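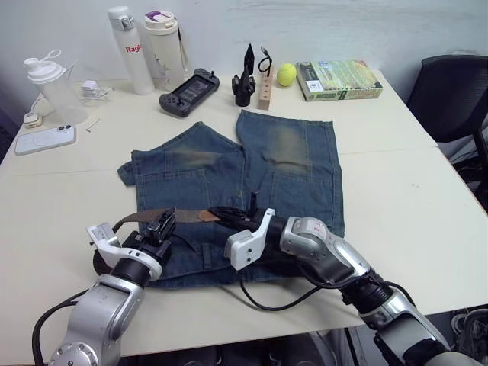

## Notes of the Monday meeting, Rusau resale, Ikport sorting room

Present: intake, listings, packing, and one person from the Sendlow shop who stayed for items 1 to 3. The previous notes were accepted after the line saying that the hanger problem was "solved" was struck out. It is not solved.

### 1. Belts with shorts

Intake wants every pair of denim shorts that arrives with a belt to be sold with the belt on, threaded through the loops before it goes to packing. The argument is that belted shorts look finished and sell faster. Listings asked what that was based on. The answer was two weeks at the Sendlow shop, in July, when shorts of any kind sell. Sendlow agreed the weather may have had something to do with it.

Packing pointed out that threading a belt is slow work on worn denim. The loops go soft and fold over, and a woven strap catches on the stitching. A belt with a leather tip goes in more easily than one without. Nobody had timed it, so the figure of 400 pairs for the season that intake put forward is a number of shorts and tells us nothing about hours.

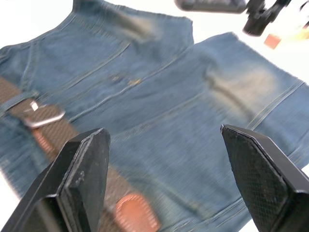 There was also the question of the missed loop. Packing has had belted shorts come back with one loop skipped at the back, and a customer who notices that will wonder what else was skipped. Intake's view is that few people look. Listings did not find this reassuring, and neither did Sendlow.

Agreed: trial on blue denim shorts only, for 14 working days. Times to be written down by whoever does the threading, at the table, and not filled in on Friday from memory.

### 2. Laying out

Listings asked that shorts be laid flat, legs straight, and the fading left in plain view. Intake would like the legs folded under on the more faded pairs. Refused. If the fronts are pale we say so in the listing and price accordingly – returns cost more than a lower price.
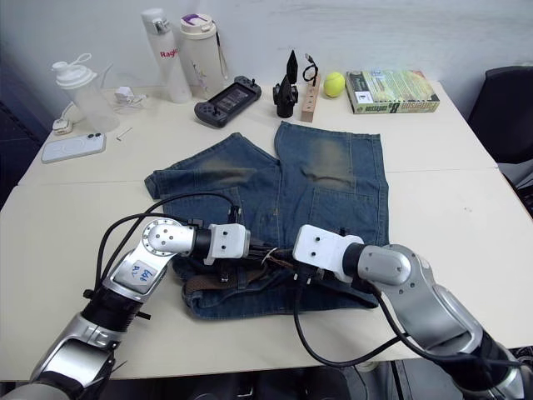

*Shorts laid out flat on the white tables, belt in the waistband.*

The seam between the tables came up again. Packing says small things catch there. Listings says it shows in pictures. Buying one long table was proposed and dropped when somebody asked which door it would come through.

### 3. Balogun's sorting guide

Balogun has offered us a printed guide to grading denim, with a session to go with it. We have 2 such guides already and use neither. Sendlow has seen this one and called it "fine," which was as warm as it got. Agreed to accept the printed copy and decline the session for now.

### 4. Mixed piles

Knitwear and denim are to be graded separately. This was agreed last time too, and packing asked for it to be minuted a second time with that remark attached.

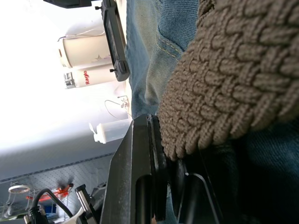
If a belt turns out to be too worn to sell, do the shorts wait for another one?

They go out without a belt, at the lower price, and the belt goes in the repair box.

### 5. Any other business

Listings doubts that anyone empties the repair box. Intake will check before the next meeting and report what is in it.

Meeting closed at 4:40 p.m.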